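Absentee and Early Voting: Frequently Asked Questions
Jimbridge Township Clerk's Office
Last updated May 30, 2021

Who can request an absentee ballot?
Any voter registered in Jimbridge Township. No excuse is required. Request forms are accepted by mail, in person, or through the drop slot at 139 Salminen Road.

What is the deadline?
Mailed requests must arrive at least 20 days before the election. In-person requests are accepted until 2 p.m. on the day before. A postmark does not count as receipt.

I made a mistake on my ballot. What now?
Do not erase or cross out. Return the spoiled ballot to the clerk and a replacement will be issued — one per voter.

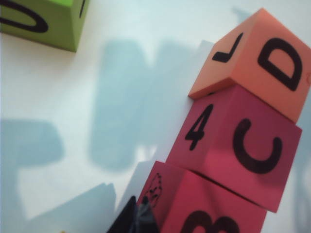

Foam alphabet blocks on a white tabletop.

Can someone else return my ballot?
Yes, if that person lives in your household or is an immediate family member. The voter must sign the outer envelope. Unsigned envelopes are set aside and the voter is notified by phone or mail.

Where do Sorunwood residents vote early?
At the Gorkitow Street annex. Precinct lines did not change this year, but the entrance did — use the side door.

Who do I contact?
Kaisu Honkanen, Deputy Clerk, extension 776. Registration questions go to Kiran Sachdeva at the front counter.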